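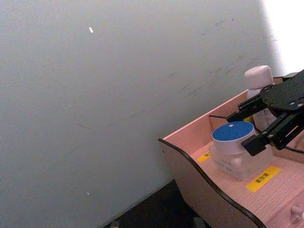
Call for participants: reading group and workshop on philosophy and everyday work

Posted in January by Montserrat Barrera

We are looking for people to join a reading group on the philosophy of work, starting in spring and ending with a two-day workshop at Howlader House. The group is run by the Drutuven Reading Room and is open to postgraduate students, independent scholars and anyone who has read some philosophy and wants to read more of it in company.

The subject is attention at work: who asks for it, who pays for it, and what is left of it at the end of a shift. We will read short extracts, mostly from the twentieth century, with a few older texts on idleness and craft. All readings are in English or in English translation. You do not need a degree in the subject, but you should be ready to read up to 29 pages before each meeting.

There are 17 places. Meetings are held in the evening, from 6.30 to 8.30, every other week. Please apply only if you can come to most of them – the discussion carries on from one meeting to the next and it is hard to pick up halfway through.
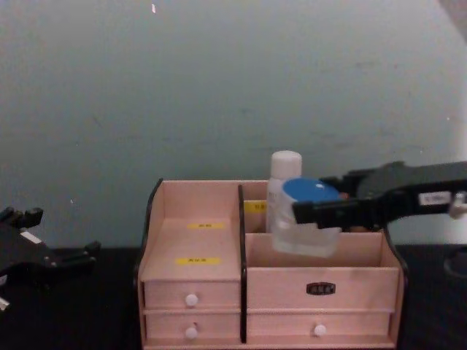

Each participant will introduce one text during the term. An introduction should last ten minutes and end with a question for the group. Wenjie Hou will chair the first half of the term and Lanying Fu the second. Both are happy to talk through your text with you beforehand.

The workshop follows in early summer. We have room for short papers by members of the group, including unfinished work. Trinidad Zapata will give the opening talk, on boredom and the working day, and Hanyu Tan will lead a session on translating terms that have no settled English version. Giving a paper is optional.

Taking part is free. Tea and photocopies are provided. We can refund local bus fares for those without a salary, and the building has step-free access from the Javari Street side.

To apply, send us:

- a paragraph on why the subject interests you
- the name of one text you would like to introduce
- any access needs

Please keep the whole thing to one page. Applications close at noon on the last day of the month, and we will reply to everyone within a fortnight. Write to the reading room office, marking your message "Work group".

We use cookies to remember your settings and count visits to this site. Accept | Manage preferences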